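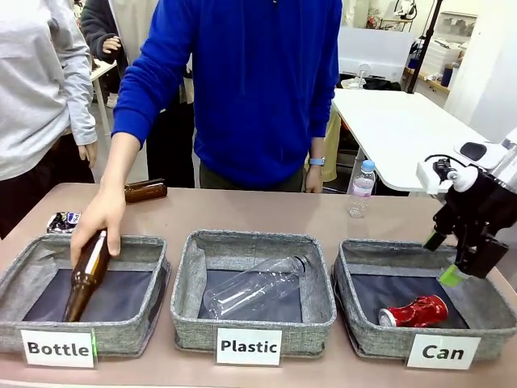
Skernumbridge Household Recycling Survey: data card

Version 1.2, released 24 November 2022
Maintainers: Eilidh Imrie, Eusebio Palacios

Summary
Collection records for 773 households in Skernumbridge, covering 26 weeks. Each row is one household in one week. Weights are in pounds, as set out by residents and before any sorting at the depot.

Files
households.csv - district, dwelling type, number of residents
weekly.csv - weight by material, missed-pickup flag
districts.csv - codes for Flistevel, Eichhorn and Skondier

Fields in weekly.csv
hh_id: matches households.csv
week: integer, starting at 1
glass_lb, plastic_lb, metal_lb: one decimal place
missed: 1 if the truck did not stop, else 0

Known issues
Eichhorn scales read low in weeks 3 and 4. Values are left uncorrected. Paper was not weighed. Roughly 60 households moved during the survey; their rows end at the move and the new residents were not enrolled. A blank weight means no reading, and a zero means nothing was set out. Earlier releases mixed the two - do not merge them with this one.

Privacy
Addresses were removed. Dwellings with more than eight residents are coded 9.

Changes
1.2: blanks and zeros separated
1.1: Skondier district codes fixed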